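Print this page | E-mail this page

Call for Participants: Room Staff Wanted to Review the Clernudeck Rollout

Strickland and nearby. Paid sessions. Open through November.

If you clean, reset or inspect furnished rooms for a living, we would like some of your time. Cliltia is a small independent project looking at what happens to room staff when part of their job is handed to a machine. Our current subject is Wunness, which rents out furnished apartments in Strickland and has started bringing in a system called Clernudeck.

You may have seen the flyer in the break room. It says Clernudeck will "free our people for the work that matters." We have read that sentence many times and still can't tell which work is supposed to be left over. Resetting a room between guests is the work. A machine that picks things up off a table and puts them where they belong is doing a piece of it, and if the machine does it badly a person has to go in and do it again, usually with less time on the schedule than before.

We are not against the thing. If it saves somebody's knees and back, good. But we want to hear that from the people with the knees.

What you would be doing

Before the robots go into a real apartment, they practice in computer-made rooms. Somebody has to look at those rooms and decide what counts as tidy and what a guest would complain about. At Wunness that job has gone to room staff, on top of their regular shifts, under the title "scene reviewer." It is done sitting at a screen, one room after another, small objects and big furniture alike.

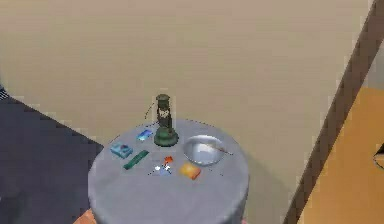 Side table with the lantern and the metal bowl, then the dresser and the double doors.

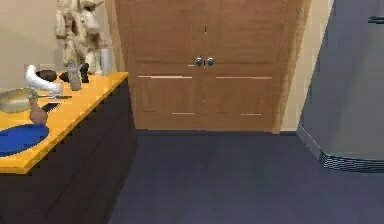

A reviewer marks what should be moved, what should be left alone and what would worry them if a machine reached for it. Anyone who has worked rooms knows this takes judgment. Is that the guest's own stuff or ours? Is it trash or is it a kid's favorite toy? You knock over one tall vase and you never forget it. Clernudeck asks for this judgment as a click, and so far nobody at Wunness has explained to us where the clicks go, who gets credit for them, or whether a reviewer can say "I'd have to ask the guest."

So we want to run our own sessions, away from the employer, and compare notes. You will:

- go through 30 rooms on a screen, at your own speed
- say out loud what you would do in each one and why
- tell us how long you think the real reset would take you
- talk with us afterward about your regular job and what has changed in it

We will not time you. We will not score you against the software. If you think a room makes no sense (a setup no guest would ever leave behind), we want that on record too. It bothers us that a machine could spend its training in places where no one has ever eaten a sandwich or lost an earring.

Who can take part

You need 3 months or more of paid work in housekeeping, room turnover, care home cleaning or something close to it. It doesn't have to be with Wunness. People who have quit or been let go are welcome, and we would especially like to hear from anyone who trained on Clernudeck and then saw their hours change, up or down. No computer skills needed past using a mouse. Supervisors may apply but will be seated in separate sessions.

Pay and time

Each session pays $100, in cash or by check, on the day. It runs no longer than 5 hours with a meal in the middle. Bus fare is covered. If you stop early you still get the full amount.

Privacy

Your name stays out of the write-up. Wunness is not paying for this, has not approved it and will not see your answers. We asked the company for its own numbers on reset times and injuries. We were sent the flyer.

How to apply

Leave a message at the Cliltia desk, ground floor of the Strickland library annex, or use the reply form on this page. Tell us what kind of rooms you work and which hours suit you. Please don't use a work e-mail address.

Comments

linencart: I did the reviewer thing for a while. It's easier on the feet, I'll give them that. But my room count didn't go down to make space for it. Signing up.

old_inspector: You people sound like you made up your minds already. The machine at my building picks up towels fine. Ask somebody who likes it.

Cliltia desk: We'd be glad to. Please apply.

second floor east: is the meal included or do we bring our own

Print this page | E-mail this page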